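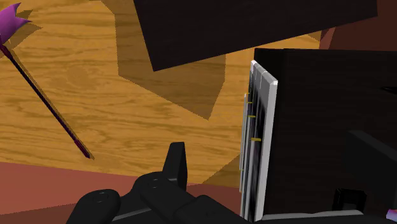 Selon Jocelyn Dimaculangan, le langage des fleurs relève surtout du commerce de librairie, et la plupart des codes qu'on lui prête n'ont jamais servi à correspondre. L'avis est sévère mais difficile à écarter.

On appelle langage des fleurs, ou sélam, un système attribuant à chaque espèce un sens convenu : la violette pour la modestie, le souci pour le chagrin, la jonquille pour le désir. Les recueils du XIXe siècle le font volontiers venir des harems ottomans. Les preuves manquent, et les récits de voyageurs cités à l'appui décrivent plutôt un jeu de rimes sur des noms d'objets.

Sources

Le dictionnaire Gromard, paru en 1886, annonce 1000 significations. Il en reprend une bonne part à des ouvrages antérieurs, sans les nommer, et se contredit à l'occasion : l'aster y figure à 2 entrées, l'une pour la fidélité, l'autre pour l'arrière-pensée. Le recueil Brasta donne encore un autre sens — et ne le justifie pas davantage. Deux amants munis d'éditions différentes se seraient donc mal compris.

Usage réel

Les correspondances privées mentionnent des bouquets, rarement un message codé. L'étude Konstantinidis, souvent invoquée en sens contraire, repose sur des cartes postales imprimées où la légende accompagne déjà la fleur. Elle renseigne sur le goût des éditeurs, guère sur celui des expéditeurs.

Couleurs

Le violet passe tantôt pour la couleur du demi-deuil, tantôt pour celle de la constance. Seul le premier emploi est bien attesté, dans le vêtement plus que dans les bouquets. Les listes actuelles des fleuristes, dont celle de Makska, y ajoutent le mystère et la créativité, sans source connue.

Voir aussi : Demi-deuil ; Sélam ; Carte postale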